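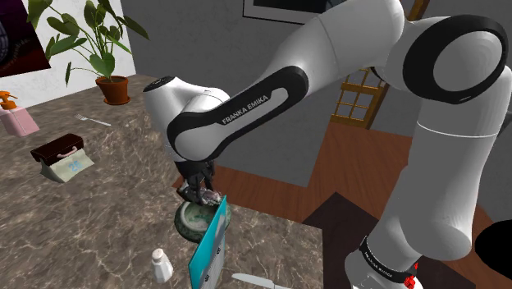 Hi Ragnvald, I moved the Drulalo cell's release height down to 4 mm this morning! Test spot is still the green bowl, with the gripper coming in straight above it, so your old waypoints carry over.

> On Ragnvald Lunde's question:
> Does the finger offset need redoing for odd shapes, like the beetle?

Yep, I'd redo it (mine was 2 mm off).

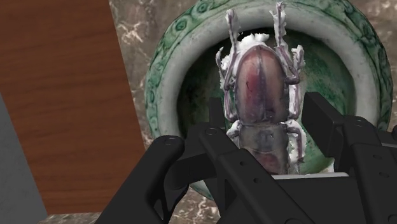 ## Wrist camera

Recalibrate after the offset, then reload the Yupanqui config.

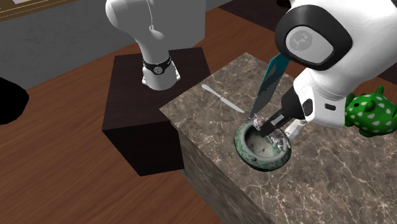 I left the speed cap at 300 for now, shout if that's too slow for you.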